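Stories > Short Fiction > Domestic

November
By a contributor
6 min read

The Kundenby Settlement

My aunt left me a house in Flusside and a quarrel in Kundenby, and the lawyer said I couldn't have one without the other.

The quarrel was 35 years old and concerned a hedge. My aunt had planted it. The man next door had trimmed it, from his side, on a morning when she was at the dentist, and they had not exchanged a civil word since. They had exchanged plenty of the other kind. She kept his letters in a biscuit tin, sorted by how rude they were.

"There's a bequest for him," the lawyer said. "Three hundred dollars, on condition that he apologises."

"And if he doesn't?"

"Then it goes to you, on condition that you don't speak to him either."

I drove out to Kundenby that afternoon. The old house had been sold years before, when her knees gave up on the stairs and she moved to Flusside, but the neighbour was still there and so was the hedge. It had been clipped into a perfectly straight line. I thought she would have hated that, and then I thought she would have checked it with a level first.

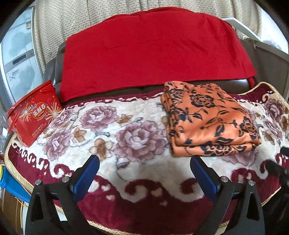
He let me in without asking who I was. I have her chin, apparently, and he had spent a good part of his life watching that chin come up over the top of the hedge. He made tea in the brown pot and put out four biscuits, then took one back.

I explained about the three hundred dollars.

"I'd want a thousand," he said.

"It isn't a negotiation. She's dead."

"That never stopped her from anything." He drank some tea. "What would I be apologising for?"

"The hedge."

"I improved that hedge."

I said I was only passing on the terms. He went to the sideboard and came back with a biscuit tin of his own, same brand, bigger size. All her letters were in it. He read me a favourite, in which she compared him to a wet sock and then, in a postscript, said sorry to the sock. He had to stop halfway through and look out at the street for a while.

"She wrote a good letter," he said.

"Do you want the money or not?"

"What happens if I say no?"

"I get it, and I can't talk to you."

He thought about this for as long as it takes to eat a biscuit. Then he asked whether I knew anything about hedges, and I said I didn't, and he said that was obvious from my shoes.
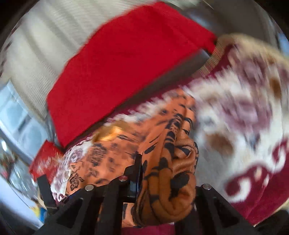 Kundenby, late afternoon.

I stayed until the streetlights came on. He wouldn't apologise, and I wouldn't write down that he had, though we both looked at the form for some time. In the end he took the lawyer's pen and wrote "sorry about the sock" in the space provided.

The lawyer rang 2 weeks later to say it would probably do. By then I'd had my first letter from Kundenby. It was about my driving, and it ran to three pages.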